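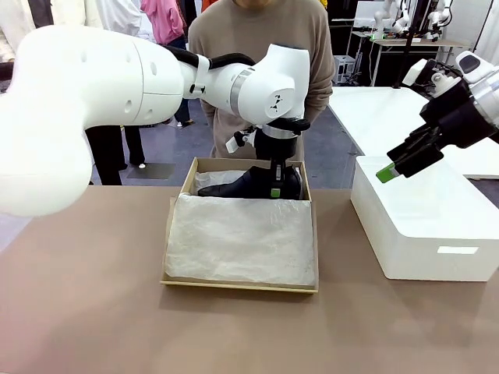
The shoe job, and why we stopped

June 18, 2024
By Abdelkrim Radwan
2 min read

Home Posts Workshop About

Quick one, train to catch.

So we had a fault on the packing station this week. Left arm. The job is dull: shoe, tissue, box. The left gripper deals with the shoe, the right one works over by the white bin. 331 clean goes before it went wrong, and I'd got a bit smug about it.

Then on go 332 the left arm kept pushing. Green pad on the leather, should have eased off, didn't. Carried on down until the shoe had a dent in the side and the box wall had folded. Hassanpour hit the stop. No one hurt — hands were well clear — but people do stand close to that table, me included, and I didn't sleep great.

What we found, in order of embarassment:

The force limit was set to 300 in the test file and 545 in the one that was loaded. My file. I'd put it up in the spring for a heavier boot and never put it back.

The cable over the left elbow had been rubbing. Might be nothing. Swapped it anyway.

The alarm did go off, but only in the log. Not much use in the log.

Glossy black shoes are horrible for this by the way, every mark shows. At least you know straight away.

Changes so far. Limit is back to 300 and gets checked at start up, it won't run if the number is wrong. Alarm now makes an actual noise. Tape line on the floor behind the table, stay back of it when the arms are live. Two people have allready stepped over it, one of them was me.

Jorkomis want to know if the August trial is still on. I've said yes, if we get another full run with no stops. Still don't know why the second check missed it, the one on the wrist. Timow has the logs and is going through them tonight. Will post when I hear.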